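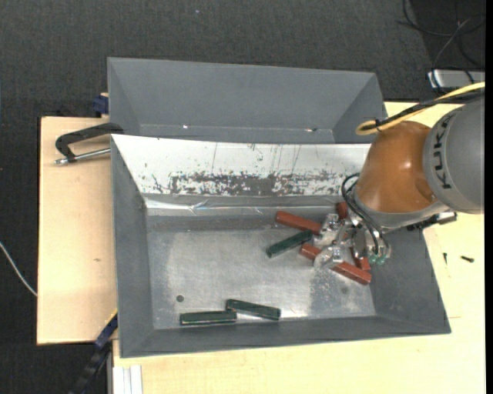 Fig. 1. Mixed red and green blocks in the grey bin, sides sloping in to a worn metal floor.

# Unit 4: Bins, Mixed Parts and How They Settle

Handout for 6/16/26. Bring it to the workshop session as well as the lecture.

## What this unit covers

Last unit dealt with parts stored in rows, on trays or on pegs. This one deals with parts tipped into a bin and left where they land. Most small shops store at least some of their stock this way. It is cheap, it takes little floor space and anyone can refill it. The cost shows up later, when someone has to find the right piece and get it out.

## Bin shape

Straight-walled bins hold more for their footprint. Sloped-wall bins hold less, but pieces tend to slide toward the middle and fewer end up standing in a corner. The bin in Fig. 1 is the sloped kind.

Points to note when choosing one:

- **Wall angle.** A shallow slope lets long pieces rest partway up the wall. Steeper is better for blocks and bars.
- **Floor.** Metal floors mark and scratch. The wear does no harm to painted hardwood, but it can catch on soft foam or felt.
- **Colour.** Grey is a good neutral behind red and green. Avoid a bin close in colour to any of the parts.
- **Support.** Set the bin on boards or a bench that doesn't rock. If the bin shifts, the parts shift.

The Jorncombe catalogue lists bins by volume only. Work out the floor area yourself before ordering. The Enico sheet gives inside and outside dimensions, and you should use the inside ones.

## How blocks settle

Long blocks behave differently from short ones. A short block usually finds a flat face. A long block often ends up resting on something else, with one end higher than the other. When a few long ones land together they tend to line up in the same general direction. In Fig. 1, two of the long red blocks slope much the same way, down to the right.

Terms we will use in the workshop:

- **Clear piece:** nothing lying on it or across it.
- **Covered piece:** partly or mostly hidden from the side you are working from.
- **Contact point:** where two pieces meet. Moving one will probably move the other.
- **Wall piece:** one end at or near the foot of a wall.

A wall piece is often the slowest to remove, as there is little room to get hold of the end. Leave it until the pieces near it are out.

## Order of removal

1. Look straight down into the bin before touching anything.
2. Take clear pieces first, whatever their colour.
3. At a contact point, lift the upper piece. Don't drag it.
4. Look again after each piece. The pile has changed.
5. Sort by colour on the bench, outside the bin.

Step 5 is the one students skip. Sorting inside the bin means handling every piece twice.

## How full is too full

Simões sets the limit at the point where the floor can no longer be seen. Baletti uses a fill line on the wall. Either is fine for this course, but state which one you used in your write-up.

For the workshop, fill your bin with 7 blocks in two colours. The larger trial in July uses 255 blocks of the same two colours, and the results will look quite different. Don't try to predict one from the other.

## Before the workshop

Read the section on loose storage in the course reader. Sketch a bin from above with two colours of block in it, and label one example of each term listed under "How blocks settle". Pencil is fine. Write the wall type and the floor material beside the sketch.

Hand it in at the start of the session.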